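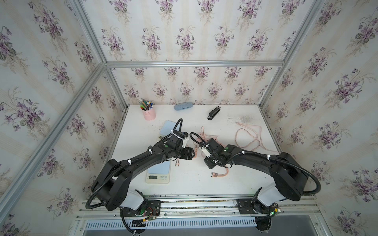
Nestar work cell at Halby, both arms over the desk set

Nestar: Teaching Two-Arm Desk Work by Remote Control
Progress report to the Gebreyes Fund
Prepared by Stikport, Halby workshop
10th March

Status

The cell is built and in daily use. Recording of the first task group is finished and recording of the second has started. Spending is within the plan. One item, the cable work, is behind, and we ask for a change to its schedule at the end of this report.

What the grant is paying for

Nestar tests whether office staff with no robot training can teach a pair of low-cost arms to do small jobs on a desk. The person sits at a second bench and moves a pair of hand controllers. The arms in the cell follow. Camera images, joint positions and gripper openings are saved together, and the saved runs are used to train a control program that later tries the same job alone.

The objects are ordinary: a pink pen holder with pens and markers, a light blue case, a black stapler, a notebook, a digital kitchen scale, and pink cables. We chose them from desks in our own office so that replacements would be easy to get.

Work done in this period

The two arms are now fixed to a metal rail base along the near edge of the table. In the earlier layout they stood on separate plates, which drifted apart by a few millimeters over a day of use and spoiled the shared calibration. The rail has stopped that. We check the alignment each morning with a printed target, and no correction has been needed since the change.

The enclosure is an aluminum extrusion frame with lined panels on three sides. The lining is patterned wallpaper. Plain panels were quoted in the proposal, but our first training runs went badly when anything with a pattern stood behind the table, and we want the program to cope with a real room. A second pattern is on order.

We ran 17 teaching sessions. Each one starts with a short practice period that isn't saved. After that the operator records the assigned task until the time is up or they ask to stop. Sessions are kept under an hour because the quality of the runs drops when people are tired.

From these sessions we kept 62 complete runs for the first task group. A run is kept if the task was finished, no object left the table, and all camera streams are whole. Rejected runs are stored separately and labeled with the cause. The most common causes were a dropped object and a camera stream with missing images.

First task group: placing and moving

This group covers moving the stapler to a marked side of the table, putting the case beside the pen holder, and setting a light object on the platform of the kitchen scale. All of it can be done with one arm while the other waits.

Operators learned the stapler and case tasks quickly. Most could do both by the end of their first session. The scale took longer. The platform is low and flat, and people tended to let go too early, so that the object slid off. We added a slow mode to the hand controllers, switched on with a foot pedal, which scales down the motion near the table. Operators use it for the last part of almost every placement.

Second task group: cables

The cable tasks need both arms at once. One gripper holds the cable and the other gathers the rest of it into a loop. Then the connector ends are brought together and the bundle is set down.

This is the hardest work so far. The cables spring back when released, and the connector ends are small compared with the gripper fingers. With both grippers close together over the middle of the table, each arm also hides part of the work from the overhead view. Operators told us they were guessing at depth. Several asked for a larger picture of the gripper tips.

We are making two changes. The operator's screen will show the wrist view at full size whenever a gripper is low over the table. The cables will also be laid out in a set starting position for the first runs, and freely after that.

Wrist camera view

The wrist camera was refitted in this period with a stiffer bracket. It now shows both gripper fingers and the table between them, along with whatever stands beyond. When the arm is turned toward the back of the table, the pen holder, the case and the scale all come into view together, and the buttons on the scale can be read. That is enough detail for the button-pressing task planned for the next period.

The stapler is still a weak point. It often falls near the edge of the picture and is only partly in view, and the program then reaches for it late. We will try a wider lens before changing the task.

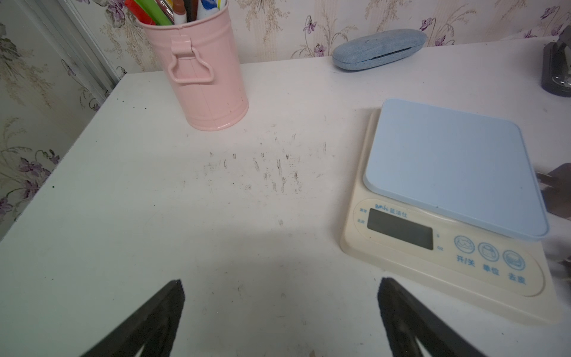 Results with the trained program

We trained a first version on the kept runs from the first task group. It moves the case reliably when the case starts near where it was recorded. It handles the stapler less well, for the reason given in the section on the wrist camera. It can't yet place an object on the scale without help. We don't consider these results ready to share outside the project.

Problems and risks

A wrist cable on the left arm worked loose twice. It is now clipped, and the check is part of the morning routine.

Storage is filling faster than planned because every camera stream is kept at full size. We have moved rejected runs to slower disks.

Operator time remains the main limit. Staff at Halby can give us mornings only.

Request and next steps

We ask the Fund to agree to move the cable milestone back by 6 weeks. No extra money is requested. The other milestones stay where they are.

Before the next report we plan to finish the cable recordings, fit and test the wider wrist lens, change the wallpaper on the side panels, and record the first button-pressing runs on the scale. The labeled run list and the spending table are sent separately.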